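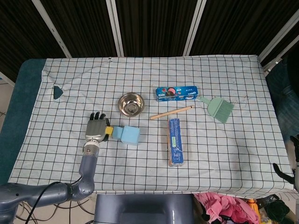
Nolton Coast Path signs, progress to 5 Nov 2023

Work on the visitor signs between Wistley and Nolton Head is on schedule, with one change to the plan agreed in June.

All the old boards on the cliff section have been taken down. New posts are in at the Wistley parking lot, the lighthouse turnoff and the ferry landing. The panels for the first two are up. The third is being reprinted after the ferry company changed its winter timetable.

The warning signs near the Esposito overlook were moved 20 yards inland, as the county asked. The overlook stays closed until the new railing passes inspection.

The walking map is finished in English and Spanish. We printed 160 copies for a trial at the visitor center and they were gone in about 3 weeks. Most comments concerned the bus stops, which were hard to find on the fold. Smaranda Căpraru is redrawing that side.

Spending is within the grant. The railing cost more than quoted, and we covered the difference from the printing line.

Still to do: the ferry landing panel, the revised map, and the trail counter at the north gate.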